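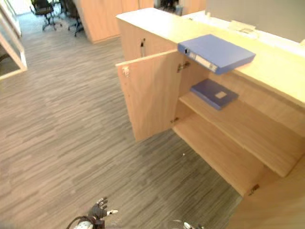 Figure 2. Ring binder lying flat on a countertop, above a cabinet with its door open.

4.2 Where binders rest between uses

We came to this part of the study expecting very little. The interview guide had a single question on it, tucked in after the long block on scanning and retention rules, and Hiba Atallah had suggested dropping it to save time. It became the question people most enjoyed answering, and the answers changed how we read the rest of the material.

The question was simply where a binder goes when someone has stopped reading it but expects to need it again. Participants at all four sites (Zidholm, Zenier, Meireles and Usach) had a filing plan, in two cases a very good one, and could tell us without looking which shelf or cabinet a binder belonged to. They then described a second set of places that appear in no plan at all: the top of the cabinet, the windowsill beside the printer, the chair used by visitors, the end of the counter (Figure 2). We call these resting places, a term borrowed from a bookkeeper at Meireles who used it in the first interview and seemed surprised that we wrote it down.

Of the 3,639 binder movements entered in the diaries, 118 were marked by participants as "parked," meaning that the binder had been put down somewhere other than its assigned place with the intention of picking it up again. That is a small share, and we were ready to treat it as noise. But the parked entries come with far longer notes than the others. A normal entry reads "back to B" or "shelf." A parked entry might run to four lines, and often names a person, a phone call or an unfinished calculation. One from Zenier reads in full: "Left out on top, Wednesday, lid side up so M. sees the supplier tab, he will ask before lunch." There is a whole work arrangement in that sentence!

Earlier work on desk piles has shown that a document left in view can serve as a reminder to the person who left it. Our diaries agree, and they add a social side that we find really exciting. In the two larger offices, parked binders were read by colleagues as messages. A payroll binder on the counter meant that payroll was still open and that nobody should promise a date. A binder turned with its spine to the wall meant hands off. Neither of these conventions had been written down anywhere, and new employees picked them up within weeks. Asked how, one clerk at Usach said that she had moved a binder once and been told, kindly, never to do it again.

Height matters too. Participants preferred surfaces between the waist and the chest, where a binder can be opened without being carried. Low shelves were almost never used for parking, even when they were free and close by, and the floor was mentioned only during the annual audit. Flat tops of storage furniture did very well on this measure. They are close to the assigned place, so the last step of returning a binder is short, and several people described this as being "nearly put away." We like the phrase a great deal and will come back to it in Section 5, where it helps to explain why digital folders named "temp" grow so quickly.

There was some disagreement among us on how to code a binder that stays parked for more than one working day. Thaddäus Steiner argued that it should count as refiled in a new place. Nele Gerlach preferred to keep it as parked for as long as its user said so, and after rereading the Zidholm diaries we followed her. Users there spoke of one tax binder as "out" for the whole of September, and they were entirely clear that it had a proper home. The duration of parking is therefore reported separately and does not affect the movement categories.

Two limits should be mentioned. Diary entries depend on the writer noticing the movement, and short parkings are surely missing. All four sites also have generous storage furniture. A cramped office with its records in boxes may well produce other habits, and we would be delighted to see the same question asked there. The coding sheet is short and can be adapted in an afternoon.

What we take forward from this section is mainly the link between place and note length. The next section looks at what happens to those notes when the same records move to a shared drive.

Related articles
Spine labels and their readers: a diary study in four offices
H. Aigner, M. Marti: When is a file finished?
Shared drives and the "temp" folder
Keeping paper after scanning: reasons given by bookkeepers
Retention rules in small firms, a short review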